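# Getting a Countertop Clean Without Losing an Afternoon to It

Speckled counters were invented by someone who hated wiping. You can leave half a sandwich's worth of crumbs on one and go days without noticing, until you lean on it in a clean shirt. I've had one for six years and have made my peace with it, mostly by changing how I clean.

**Use your hand first.** Before any cloth or spray, run a dry palm over the whole counter. Eyes are useless on a speckle. Your palm will find the sugar, the dried egg and the mystery bump by the toaster. Sweep the loose stuff into your other hand and throw it out while it's still dry. Wet crumbs are paste.

**Look from the side.** Crouch until your eyes are level with the counter and have a lamp or window on the far side. Grease shows up as a dull patch. So do rings from mugs, which in our house multiply on the side farthest from the dishwasher.

**Less spray.** A drop of dish soap in a bowl of warm water does nearly everything. I once bought a bottle of something that promised a "showroom finish" and got a counter you could have skated on, with every streak preserved underneath like a bug in amber. It took three rinses to get it off.

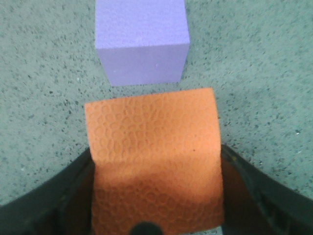

Rinsing is the step people skip, me included, for most of my adult life. Soap left behind dries to a film, the film grabs dust, and by Thursday you're convinced the counter is wearing out. Go over it once with a cloth wrung out in plain water, then dry it with a towel. An old cotton dish towel beats anything sold for the purpose.

**Stuck-on spots.** Lay a wet, warm cloth over the spot and walk away. Make a sandwich (somewhere else). When you come back, most of it lifts with a fingernail or the edge of an old plastic card. Lamisi Ackah, who lives upstairs from us and cooks more than I do, swears by a paste of baking soda and water for tea stains. It works, but rub gently and try it in a back corner first. Anything gritty can take the shine off some counters, and a shiny counter with one matte circle looks worse than a tea stain.

**Things to keep away from it:**

- Steel wool, even the fine kind, even "just this once"
- Vinegar on stone
- Bleach left to sit while you answer the phone
- Hot pans, whatever the salesman said

**The seam behind the sink.** This is where the real dirt retires. A dry toothbrush gets the crumbs out, a damp one gets the rest. Label that toothbrush. I didn't, and I'd prefer not to discuss it.

**Sponges.** If it smells when wet, it's finished, and you are now spreading the smell evenly across the kitchen. Cut a new one in half before you use it. You'll throw out the halves sooner and feel less cheap about it.

I do the full routine on Sundays and the palm sweep every night before bed. On weeknights that's plenty — unless somebody has been making flatbread, in which case start with the floor.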